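19 Oct 2026

Back at my desk by eight. The overnight batch had finished, so I spent the first hour reading logs before I let myself look at any video. Final count is 1,475 episodes in the Kirui rooms, which is the full set this time. The May run stopped short when the disk filled up and I never trusted those numbers.

The question is still the same one. We train the policy on head-view renders where the layout is clean, then test it in rooms where objects have been stretched, shrunk or put in the wrong place. Grurkeo does the scrambling. I want to know whether the arms pick a target from its shape or from where it usually sits on a table. If it is mostly position, then a lot of what we wrote in the spring needs to be toned down.

Results by noon: the policy with the position channel masked did better in the scrambled rooms and slightly worse in the clean ones. I expected the first part. The second part bothers me a little because the gap shows up in 6 of the 7 room types, so I can't put it down to one bad room. The odd one out is the kitchen, where there was no difference I could find.

After lunch I went through the dining room episodes by hand. I stopped one of them during the approach phase and kept the still for the notes. 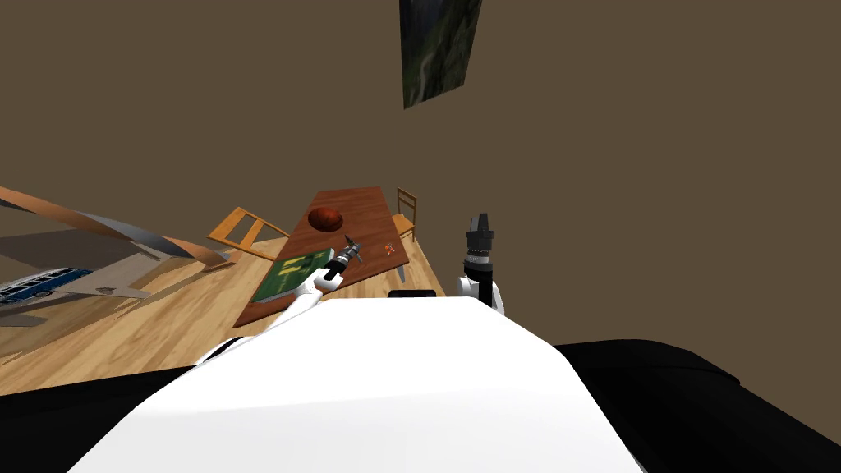

Dining room, scrambled layout, head view. Left gripper open over the table, right gripper raised.

What interests me in that episode is the choice of target. The instruction was to pick up the bowl. The bowl is toward the far left of the table and the small orange object is near the right-hand corner, so the two are well apart. In this still the open gripper is between them, right by the corner of the green book, and I can't tell from one moment which way it means to go. I had to go to the attention log to find out. The log puts most of the weight on the bowl, with a second, weaker peak on the green book. There was almost nothing on the orange figure. I suspect it is simply too small at this resolution to register.

The book peak is new. I checked the same instruction with the unmasked policy and it isn't there. One guess is that once position is taken away, the policy leans harder on strong color and on edges, and the yellow on the green cover gives it plenty of both. Another guess is that my masking leaks. I should rule out the second before I get attached to the first.

I also noticed that the pieces of floor clutter, the bus on the left and the big gray shapes, draw no attention at all in the log. Good. In the Inetti renderer they used to pull the gaze down away from the table, and I lost most of a month to that. Whatever else is wrong, switching over to Iston for the rendering fixed it.

Tried a quick version of the leak test before leaving. I swapped the coordinates for noise in place of zeros and ran 6 short episodes in the dining room. The book peak was still there in all of them, only weaker. Too few to say anything, so I wrote it in the margin and left it out of the results table.

To do tomorrow: run the noise version on the whole set, gray out the book cover and repeat, and redo the kitchen plots with the axis labels fixed. Also the draft still says "robust" in the second paragraph and I want that word out until the leak test is done.

Started the noise run at 5:40. It was on the second room type when I shut the laptop.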